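Every June somebody shares the article about sorting your whole house with colored bins, and every June I read it with one eyebrow up. This year I tried it. Thread.

The claim, as I understand it: give every kind of thing its own color, and the household will put things back without being told. The version my sister-in-law swears by comes from a Tridport home-organizing blog. It has a printable chart. I did not print the chart.

I spent 24 dollars on bins at Rudd. The same article links to a matching Indinar set that costs a lot more and, as far as I can tell, holds the same amount of junk. Plastic is plastic.

Rules in our house: yellow is for things that leave with you when you go out the door. Red is for small stuff that lives in the kitchen but never has a shelf. The big cream one is for whatever is left, and you can guess which one filled up first.

Joanne Wainwright, who runs the swap group I'm in, told me a leftover bin defeats the whole purpose. Maybe. But I have never seen a home without a leftover bin. Some people just call it a closet.

First problem. The articles all show bins full of rolled towels and identical jars. Real things are long, or floppy, or have a strap. Anything tall sticks up over the rim and leans, and then you have a bin that can't go on a shelf with less than a foot of air above it.

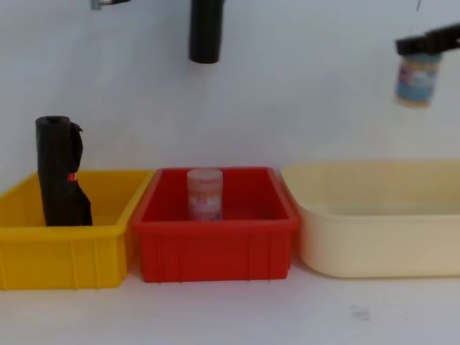

Do you need a separate bin for tall things like umbrellas?

Only if you own several of them. One umbrella can stand in any straight-sided bin with something heavy next to it. If you have four or five, get a narrow stand by the door, because they will tip a light plastic bin over sooner or later.

Second problem, and this one bugs me more. The color idea assumes everyone remembers the colors. I live with two adults and a teenager. After 18 days I asked what red was for and got three different answers, one of which was "the dog."

We don't keep any dog stuff in red. We never did.

So I put masking tape labels on them. Which means the labels are doing the work and I could have bought three bins in whatever color was on sale. I'd like the blog to address this. I left a comment. It is awaiting moderation.

To be fair – and I'm trying – a few things are better. Keys turn up faster. The counter by the stove is clear most mornings. And open tops really do beat lids. Put a lid on something and my family will stack mail on it until the end of time.

What I don't buy is the math. One popular post says the average home has 497 items "without a home" and that bins cut your searching time in half. Who went around and checked? Half of what, on which day? No source, just a link to a storage shop.

There's also a Curkis course on this, 200 dollars for video lessons on decluttering. I watched the free one. The main tip was to start with one drawer. My grandmother gave that advice for nothing and threw in lunch.

If you want to try it anyway: buy one bin, use it for a couple of weeks, see if anybody but you puts things in it. Measure your shelf first. Rims stick out more than you think, and three bins side by side eat a lot more table than the pictures suggest.

I'm keeping mine for now. The yellow one has earned its spot by the door. The cream one gets dumped out and gone through this weekend, and if I find the good scissors in there I'm going to have some questions for the teenager.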